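A morning at the Rellwood towel mill

I've been buying towels for our little guest house for years without giving a moment's thought to how they get made, so when Rellwood put up a notice saying they were opening the mill for a morning in April, I put my name down straight away.

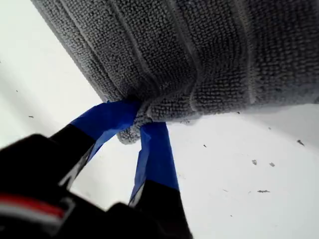
Getting there was the hard bit. The mill is at the bottom of Clorholm, past the old railway bridge, and the signs give up on you just when you need them most. I went round the same roundabout twice and then followed a van with Brosten Yarns on the side, guessing (rightly!) that it was going where I was going. Parking is on the grass. Wear proper shoes.

We started at 10 in the yard with tea and a very good flapjack, and then Aitana Salcedo, the weaving manager, took our group of 12 inside. She's been there since she left school and she walks fast, so if you're a dawdler like me you'll spend the whole tour trotting to catch up.

First stop was the yarn store, and I could have stayed there all day. Cones and cones of the stuff, stacked up to the roof, and that warm dusty smell like an airing cupboard. I'd always assumed a towel was woven from one lot of thread, but a looped towel needs an extra set just for the loops. It's kept slack while the rest is held tight, and when the loom pushes everything up together the slack yarn has nowhere to go but up. I made her explain it again and I think I've got it now.

Then the looms. Oh, the noise! They hand out ear plugs at the door and you do need them. You feel it in your teeth. Each one has its own name chalked on the end, and the oldest, which everybody calls Abubakari after the engineer who put it in, still runs bath sheets for a hotel order. It had just finished a batch of 981 and there was a lad loading them on to a trolley as if they weighed nothing.

The finishing room was quieter and my favourite after the yarn. They wash the cloth before it's cut, which fluffs up the loops, and then it goes for hemming. One lady let me feel the difference between a towel before its first wash and after, and I couldn't believe it was the same cloth. She also told me off about fabric softener. Apparently it coats the fibres and they stop drinking up the water, so that's the end of that in our house. Half the powder you think you need, a good shake before you hang them, and don't iron them ever. I've been ironing ours for years.

There's a shop at the end, of course. Seconds are in the big bins at the back, and most of the faults I couldn't find even with my glasses on. I came away with hand towels for the two back bedrooms and a bath mat I hadn't planned on. Take cash as the card machine was sulking.

The café does soup and a roll until 2, leek and potato when I went, and the toilets are across the yard by the dye house. They're hoping to do another open morning in the autumn, and my sister has already asked me to book her in.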